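Wanted: Twelve-Row Knitters and Other Patient People

Drerkley Yarn Library is looking for people to test knitting patterns through the end of July. You will be paid, though not in a way that will interest your landlord.

The library has 402 patterns in its filing cabinets, most of them donated by people who knew what they meant and saw no need to write it down. One sweater instruction reads, in full, "then do the sleeves." We are putting together a book of the ones that work, and to find those we need people willing to knit the ones that don't.

You should be able to knit, purl, increase, decrease and read a pattern to the end before getting angry. Crocheters are welcome to apply and will be treated almost as equals. Beginners are very welcome for the scarves. Please do not start with the cardigan on page 114. We have lost good people to that cardigan.
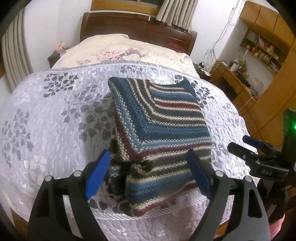
Striped blanket with a mitred corner, folded on the bed.

Each tester gets one pattern, enough yarn to finish it, and a notebook. Write down where you got stuck, what you guessed, and whether the guess was any good. Swearing is fine if it is legible. Small items should take a few weeks of evenings. Blankets take as long as blankets take, so tell us early if your summer is already full.

We pay $50 per finished piece, and you keep the piece. Testers also get 10 percent off at the Fastow Street shop, excluding the good buttons.

There is an optional meetup in the back of the shop at 6:30 p.m. each week, with tea and a certain amount of unrequested advice. Reece Marsden hosts and will find your dropped stitch, usually before you have admitted to it.

To apply, leave a note at the front desk for Tomos Prosser with your name, a phone number, and the last thing you knitted that you would let a stranger see. A swatch helps. It does not need to be square.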